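Grustness Linens Listings - README

Version of 8th April

CONTENTS

The set holds 2,000 shop listings for household linens: pillow cases, tablecloths, napkins, tea towels, runners and curtain panels. Each row is one listing as it stood when the shop page was saved in December. Text only; prices are in US dollars.

FILES

listings.csv - one row per listing
shops.csv - one row per shop, 38 rows
terms.csv - spelling variants mapped to one form

FIELDS

listing_id: integer, unique
shop_id: matches shops.csv
item_type: one of 16 values, lower case
title: as typed by the seller
body: as typed by the seller, line breaks kept
width_in, length_in: inches, blank if not stated
fiber: cotton, linen, blend, other, unknown
age_claim: seller's wording ("vintage", "1950s", "like new")
price: blank for sold items

CLEANING

Repeat listings within a shop were merged when title and size matched. Repeats across shops were kept. Sizes given in centimeters were converted and rounded to the nearest half inch. Sellers' spelling was left alone in title and body - use terms.csv if you need to group "pillowcase" with "pillow case".

KNOWN PROBLEMS

- Age claims are not checked. Treat them as sales text.
- Sets are priced as sets. The number of pieces is in the body, not in a field of its own.
- Roughly 33 rows have width and length swapped, mostly curtain panels from the Gavrilă shop.
- "Linen" in a title often means household linen, so fiber was filled from the body only.

LOADING

Files are UTF-8 with a header row. Older copies of the Kido reader drop the accent in Gavrilă and the shop join then fails. Join on shop_id, never on shop name.

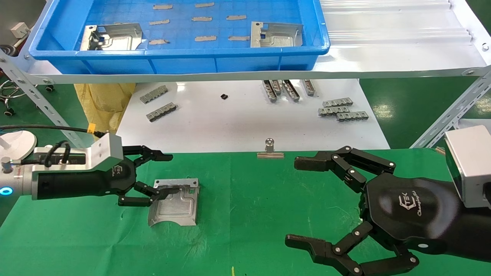
Two grippers and a stepped metal plate on a green work mat.

CHANGES

1.1 - curtain panels split from valances
1.0 - first release

Contact: Basedbridge data desk | © Basedbridge | Back to top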